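Print this thread | E-mail to a friend
Filed under: Home Cooking > Pasta, Rice & Grains

Risotto: do you really have to stir the whole time?

butterbean_kate
OK so I made the mushroom risotto from the Madico rice bag last night and stood there stirring until my arm gave out, and it was SO good, but is there an easier way? I had 4 people at the table and missed most of the conversation. I used 100 grams of rice each, which left us leftovers for days (not complaining!).

panhandler60
Welcome to the club! Stir when you add stock, then leave it alone for a minute or two. Keep the stock at a simmer in the next pot over. The starch comes out fine and you get to drink your wine.

Tulelham_Tom
Have to disagree. If you walk away, the bottom catches and the top stays chalky. I learned it stirring constantly in a restaurant kitchen and I've never had a bad pot. 100 grams is a lot per person, by the way. I do 60 as a starter and 90 as a main, and even that fills people up once the cheese goes in.

lemonzest_again
Oven! Toast the rice with the onion, pour in all the hot stock, lid on, and bake until it's just tender. Then beat in cold butter and Parmesan like you mean it. I've served it to a very picky Italian neighbor and she asked for seconds.

Tulelham_Tom
Baked rice is lovely, but I'd call it baked rice.

lemonzest_again
Ha, fair, call it what you like, just try it once! The beating at the end is what makes it creamy. Mine runs across the plate exactly the way it should.

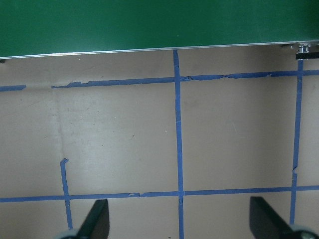
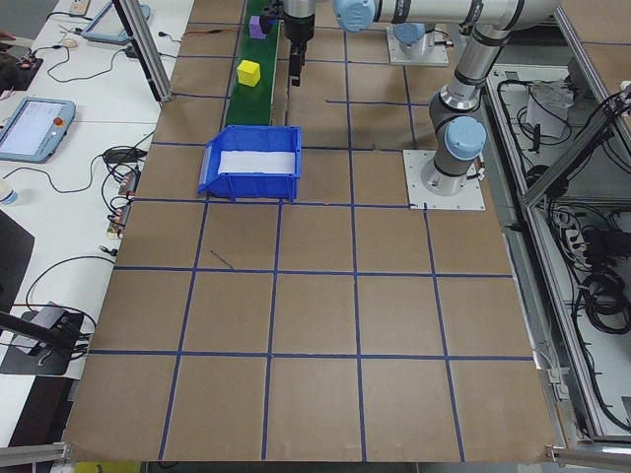

Which rice are you all using?

butterbean_kate
The Madico was arborio, and it went a bit mushy on day two. Is carnaroli worth the extra money?

panhandler60
Yes, yes, yes. It holds its shape so much better and gives you a wider window before it overcooks. Vamitz sells a good one in a cloth bag. I stock up every August when they mark it down.

saffron_or_bust
I like vialone nano even more, especially with peas or anything soupy. Ardeleanu has it, on the bottom shelf by the polenta. And please, Kate, turn those leftovers into rice cakes! Chill it flat on a tray, shape into patties, and fry in a little butter until the outside is deep gold.

Tulelham_Tom
On rice cakes we all agree, I hope. Piece of mozzarella in the middle.

butterbean_kate
Oh my gosh, the mozzarella. Doing that for lunch, then I'm trying the oven version this weekend and a stirred one right after so I can taste them both. Sorry, Tom!

Tulelham_Tom
Report back. I'm prepared to be wrong about the oven, a little.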